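Murkness in the off season: a note for walkers and paddlers

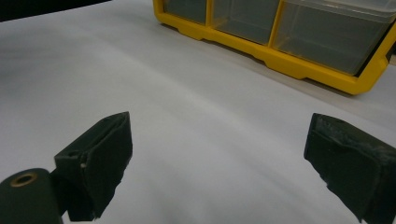

When does the hostel at Murkness open again? The doors open in the second week of June, once the ferry goes back to its summer timetable, and beds can be booked from the start of May.

Until then the only roof on the island for visitors is the bothy at Rothe, on the north shore. It sleeps six on wooden platforms and has a stove but no fuel, so bring your own. The burn behind it is good for water except after heavy rain, when it runs brown for a day or so and needs filtering as well as boiling.

Tuulikki Kettunen ran the hostel through last summer and stayed on into October to shut it up. She logged 951 bed nights, against 98 in the first year it was open, and most of the increase came from sea kayakers doing the Griketti crossing. She has asked us to pass on that kayaks must now go on the grass above the slipway and not on the slipway itself. The mail boat needs the full width of it and can arrive at any time between seven in the morning and noon.

The path from the pier to Rothe is 11 kilometres and takes most people four hours with a full pack. The middle section across the moss has got worse. Bongani Zwane walked it in both directions in March and found the old marker posts down for a long stretch after the second gate. In mist he would keep to the shore instead, which adds an hour and a lot of boulders but is hard to lose. There is a river to cross either way. The stepping stones are fine at low water and should be left alone after a wet night – wait, or turn back.

The Vedirier is doing the winter run again, with 38 passenger places and room for a few bikes on deck. A return costs £46 and you pay on board, by card if the machine has signal, so carry cash as well. Sailings are often cancelled in an easterly. Allow two spare days of food, and don't book anything tight on the mainland for the way home.

Dogs are welcome at Rothe but must be on a lead from the pier to the second gate between April and the end of July, when there are lambs and nesting birds on the low ground. The hostel doesn't take dogs.

Bongani has redrawn the path map with the shore route on it. Paper copies are in the box at the ferry waiting room, and we can post one if you send a stamped envelope to the usual address.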